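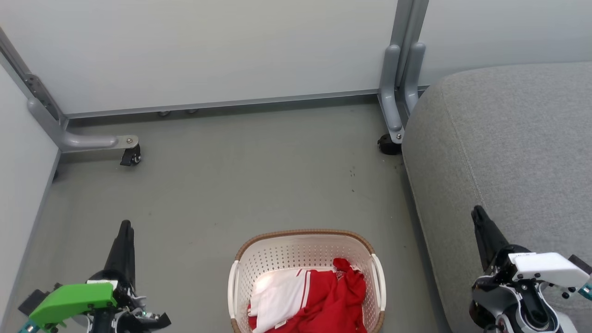 Red and white washing in the basket, with an arm on either side.

Home News Features Buying Guides Subscribe

Ask anyone at Siseo what they'd buy first for a laundry robot and the answer comes back quickly: more grippers! The small firm in Grolthorpe has been planning its spending for next year, and I spent a happy afternoon going through the sums with them.

Two arms are the big item, of course, and they're already paid for. What surprised me was how much of the budget goes on the bits at the ends. A pair of fingers from Kröger costs £45, and the team wants 4 spare pairs on the shelf before February, plus £600 for cameras.

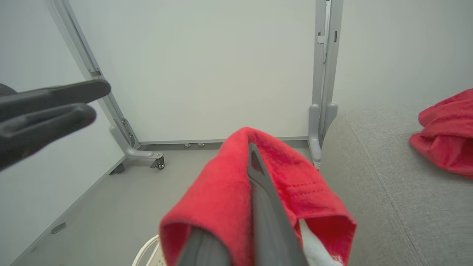
Cloth is a wonderfully awkward thing to plan for. A cup keeps its shape and a towel doesn't, so Siseo has put wrist cameras ahead of faster motors on its list. I think that's a smart choice, and a brave one when the motors are so tempting.

Then there's the room. Eklow, the supplier of the arms, quoted over £800 for a purpose-built work area. Siseo would sooner work among ordinary furniture and put that money towards repairs, cables and a decent stock of washing.

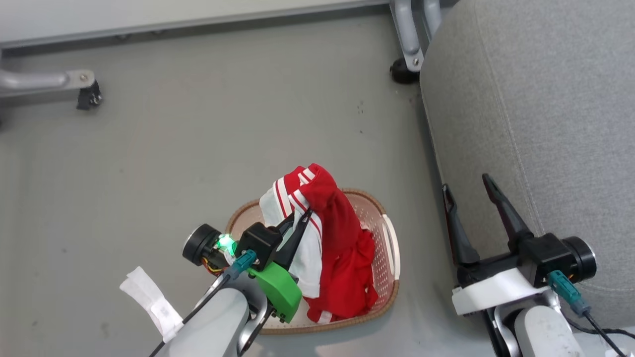 One gripper has hold of the white striped cloth; the other is open.

My favourite line in the spreadsheet is simply called "clothes". Shirts, towels, things with stripes, things with hems: all of it gets its own yearly sum, and it's lovely to see it treated as proper equipment.
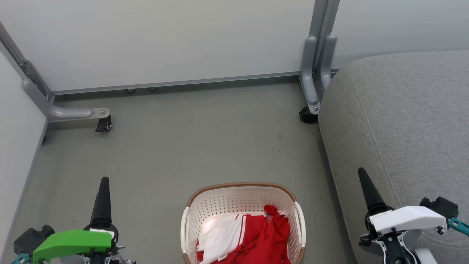

If you're drawing up a similar plan, price the spares before you sign for the arms, and ask how long each part takes to arrive. Siseo's next order goes in once the Kröger delivery dates are confirmed, and I've already asked to come back when the boxes are opened.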